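문의 번호 1911
제목: 원형 테이블이 한쪽으로 기울고 흔들립니다 (Bendier)
분류: 가구 / 조립 후 문제
접수처: Joddale 고객지원
문의자: Vumura 사무실 관리 담당
상태: 해결됨, 확인 대기

문의 내용 (오전 9시 10분)

안녕하세요. Vumura 사무실에서 가구와 비품을 관리하는 사람입니다. 한국어가 저의 모국어가 아니어서 표현이 조금 어색할 수 있습니다. 이해가 안 되는 부분이 있으면 다시 물어봐 주시면 감사하겠습니다.

저희 사무실에는 Bendier 원형 테이블이 한 대 있습니다. 밑면 스티커에 적힌 제품 번호는 1513입니다. 지난 10월에 사무실을 이사하면서 상판과 기둥을 분리했고, 새 장소에서 저희가 직접 다시 조립했습니다. 처음 몇 주 동안은 문제가 없었습니다. 그런데 요즘 테이블 가장자리에 팔을 올리면 상판이 그쪽으로 조금 내려갔다가, 팔을 떼면 다시 올라옵니다. 소리는 아주 작게 "딱" 하고 한 번 납니다.

불편한 점은 다음과 같습니다.

- 글씨를 쓸 때 종이가 움직이는 느낌이 있습니다.
- 가위로 무엇을 자르거나 상자를 포장할 때 상판이 같이 흔들립니다.
- 꽃병을 올려 두는데, 물이 흔들리는 것이 걱정됩니다. 한 번은 물이 조금 넘쳐서 닦았습니다.

테이블은 유리 칸막이 가까이에 있고, 바닥은 나뭇결 무늬의 바닥입니다. 수평계가 없어서 휴대전화의 수평 기능을 썼는데, 얼마나 정확한지는 모르겠습니다. 설명서는 이사할 때 잃어버렸습니다.

답변 (오전 9시 50분, Joddale 고객지원)

문의 주셔서 감사합니다. 상판이 눌렸다가 돌아오는 증상이라면 원인은 보통 바닥, 조절발, 상판 고정판 가운데 있습니다. 확인을 위해 아래 사항을 부탁드립니다.

1. 테이블이 놓여 있는 자리의 사진
2. 흔들리는 방향이 항상 같은지 여부
3. 평소에 올려 두시는 물건과 그 위치
4. 테이블을 다른 자리로 옮겼을 때도 같은 증상이 있는지 여부

테이블을 옮기실 때는 상판만 잡고 끌지 마시고, 두 분이 기둥 쪽을 함께 들어 주십시오.

문의자 추가 (오전 10시 25분)

빠른 답변 감사합니다. 사진을 첨부합니다.
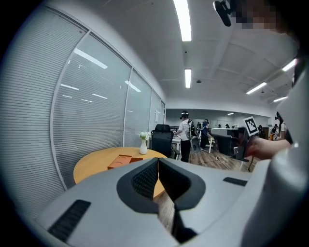
첨부 1. 유리 칸막이 옆에 놓인 원형 테이블. 꽃병은 안쪽에 있습니다.

2번에 대해서: 방향은 항상 같습니다. 칸막이 반대쪽, 그러니까 사람들이 지나다니는 쪽을 누르면 내려갑니다. 칸막이 쪽을 누르면 거의 움직이지 않습니다.

3번에 대해서: 평소에 올려 두는 것은 하얀 꽃병, 주황색 계통의 납작한 상자, 그리고 가위 같은 작은 문구입니다. 무거운 것은 없습니다. 상자는 그날그날 위치가 다르지만, 꽃병은 되도록 가장자리에서 떨어진 곳에 두려고 합니다. 그래도 작업을 하다 보면 누군가 꽃병을 옆으로 밀어 놓습니다.

4번은 점심시간에 해 보겠습니다. 지금은 주변에 사람이 많아서 옮기기가 어렵습니다.

문의자 추가 (오후 1시 5분)

테이블을 옮겨 보았습니다. 동료 한 명과 같이 기둥을 들고 사무실 안쪽으로 약 50센티미터 옮겼습니다. 결과를 순서대로 적겠습니다.

시도 1: 위에 있던 물건을 모두 내리고, 원래 자리에서 눌러 보았습니다. 똑같이 흔들렸습니다. 그래서 물건의 무게는 관계가 없다고 생각합니다.

시도 2: 새 자리에서 눌러 보았습니다. 흔들림이 조금 줄었습니다. 하지만 없어지지는 않았습니다. "딱" 소리도 그대로 있었습니다.

시도 3: 새 자리에서 테이블을 반 바퀴 돌렸습니다. 여기서 재미있는 점이 있었습니다. 내려가는 쪽도 같이 돌아가서, 이번에는 칸막이 쪽이 내려갔습니다.

제가 이해하기로는, 바닥이 문제라면 돌려도 같은 방향이 내려가야 합니다. 테이블과 같이 돌아갔으니까 테이블 쪽에 원인이 있는 것 같습니다. 다만 자리를 옮겼을 때 조금 좋아진 이유는 설명하지 못하겠습니다. 두 가지 문제가 같이 있을 수도 있습니까?

바닥 시공을 한 Sadowski에도 전화해 보았습니다. 칸막이 근처는 바닥 마감이 조금 다르게 되어 있어서 약간의 높이 차이가 있을 수 있다고 했습니다. 하지만 보통은 조절발로 맞출 수 있는 정도라고 했습니다.

답변 (오후 1시 40분, Joddale 고객지원)

자세히 적어 주셔서 큰 도움이 됩니다. 말씀하신 대로 두 가지가 겹친 것으로 보입니다. 바닥의 높이 차이는 조절발로 맞추시면 되고, 소리와 상판의 움직임은 고정판 나사와 관련이 있을 가능성이 높습니다.

먼저 고정판을 확인해 주십시오. 기둥 위쪽과 상판 사이에 네모난 금속판이 있고, 네 모서리에 나사가 있습니다. 육각 렌치로 조이시되 한 나사를 끝까지 조인 다음 다른 나사로 넘어가지 마시고, 대각선 순서로 조금씩 조여 주십시오. 전동 공구는 사용하지 마십시오. 상판의 나사 구멍이 상할 수 있습니다.

조절발은 고정판을 마친 뒤에 맞추시는 것이 좋습니다. 테이블 위에서 평소에 어떤 작업을 하시는지도 알려 주시겠습니까? 한쪽에서만 힘을 주는 작업이 많으면 나사가 다시 풀릴 수 있습니다.

문의자 추가 (오후 2시 30분)

작업에 대해서 먼저 답을 드리겠습니다. 이 테이블은 회의용으로 산 것인데, 실제로는 여러 사람이 작은 물건을 꺼내고 정리하는 자리로 쓰고 있습니다. 대부분 서서 합니다. 서서 일하면 몸을 앞으로 숙이게 되고, 그래서 한쪽 가장자리에 무게가 실립니다. 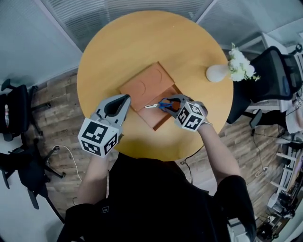 의자에 앉는 사람도 있지만 오래 앉지는 않습니다. 의자는 바퀴가 있는 검은색 메시 의자이고, 저는 처음에 이 의자가 테이블 받침에 자주 부딪쳐서 나사가 풀렸다고 생각했습니다. 받침을 살펴보았는데 부딪친 자국은 없었습니다. 그래서 이 생각은 일단 버렸습니다.

고정판도 확인했습니다. 바닥에 담요를 깔고 누워서 손전등으로 보았습니다. 네 개의 나사 중에서 두 개는 단단했고, 한 개는 반 바퀴 정도 돌아갔습니다. 마지막 한 개는 손가락으로도 돌릴 수 있었습니다. 이 나사는 길이도 달랐습니다. 빼서 다른 것과 비교하니 눈으로 보아도 짧습니다. 이사할 때 다른 가구의 나사와 섞인 것 같습니다. 저의 실수입니다. 그때 나사를 모두 한 봉투에 넣었습니다.

질문이 두 가지 있습니다.

첫째, 짧은 나사가 있던 구멍은 괜찮습니까? 안쪽에 나무 가루가 조금 있었습니다.
둘째, 맞는 나사의 규격을 알려 주실 수 있습니까? 봉투에 나사가 많이 남아 있어서, 원래 나사가 그 안에 있을지도 모릅니다.

답변 (오후 2시 55분, Joddale 고객지원)

확인 감사합니다. 원인은 그 나사로 보입니다. Bendier 1513의 고정판 나사는 네 개가 모두 같은 규격이므로, 빼신 김에 단단한 쪽의 나사를 하나 꺼내어 봉투 안의 나사와 나란히 대 보시는 것이 가장 확실합니다. 길이는 머리를 뺀 부분이 40밀리미터입니다. 더 긴 나사는 상판을 뚫고 나올 수 있으니 절대로 사용하지 마십시오.

구멍 안의 나무 가루는 소량이면 문제가 없습니다. 마른 붓이나 청소기로 제거하신 후 조여 주십시오. 끝까지 조였는데도 나사가 헛돌면 구멍이 넓어진 것이니 다시 연락 주십시오. 이 경우에는 보강용 부품을 보내 드립니다.

문의자 추가 (오후 4시 15분)

봉투 안에서 찾았습니다. 책장 나사와 같이 작은 비닐에 들어 있었습니다. 자로 재니 길이가 맞고, 나사산의 모양도 다른 세 개와 같습니다.

제가 한 일을 적습니다. 나중에 같은 문제가 생기면 저도 다시 읽으려고 합니다.

- 꽃병과 상자와 가위를 옆 책상으로 옮겼습니다.
- 구멍의 나무 가루를 마른 붓으로 털어 냈습니다.
- 네 개의 나사를 손으로 가볍게 끼우고, 대각선으로 세 번에 나누어 조였습니다. 헛도는 나사는 없었습니다.
- 테이블을 원래 자리로 가져와서 조절발을 맞추었습니다. 통로 쪽의 발 하나를 두 바퀴 내렸습니다.
- 조절발 위의 너트를 조였습니다. 처음에는 이것을 잊어버려서 발이 다시 돌아갔습니다. 설명에 없었으니까 다음에는 적어 주시면 좋겠습니다.

이제 가장자리를 눌러도 "딱" 소리가 나지 않습니다. 움직임은 네 방향에서 비슷하고, 아주 조금입니다. 이 정도는 기둥이 하나인 테이블의 자연스러운 움직임이라고 생각해도 됩니까?

그리고 다른 질문이지만, 물이 넘쳤던 자리에 상판의 색이 약간 진한 동그라미가 있습니다. 손으로 만지면 매끈합니다. 마른 천으로 닦았는데 그대로입니다. 닦는 방법이 있으면 부탁드립니다.

답변 (오후 4시 35분, Joddale 고객지원)

네, 네 방향이 비슷하고 소리가 없다면 정상 범위입니다. 조절발의 너트에 대한 안내가 빠져서 죄송합니다. 안내문에 추가하도록 전달하겠습니다.

상판의 자국은 표면이 매끈하다면 수분이 마감 아래로 조금 들어간 것입니다. 하루나 이틀 동안 그 자리에 아무것도 올리지 마시고 자연스럽게 말려 주십시오. 드라이어나 알코올은 마감을 상하게 할 수 있어 권하지 않습니다. 꽃병 아래에는 코르크나 펠트 받침을 두시는 것을 추천드립니다. 고무 받침은 색이 묻을 수 있습니다.

설명서 파일을 이 문의에 첨부하였습니다. 나사는 한 달쯤 후에 한 번 더 점검해 주십시오. 이틀 후에도 자국이 남아 있으면 같은 번호로 이어서 적어 주시면 됩니다.

문의자 추가 (오후 4시 50분)

설명서를 잘 받았습니다. 한 장 인쇄해서 투명 테이프로 상판 아래에 붙였습니다. 남은 나사는 가구별로 봉투를 나누고, 봉투마다 이름을 썼습니다.

펠트 받침은 내일 사겠습니다. 그때까지 꽃병은 옆 책상에 둡니다. 이 문의는 자국이 마를 때까지 닫지 말고 열어 두시기를 부탁드립니다.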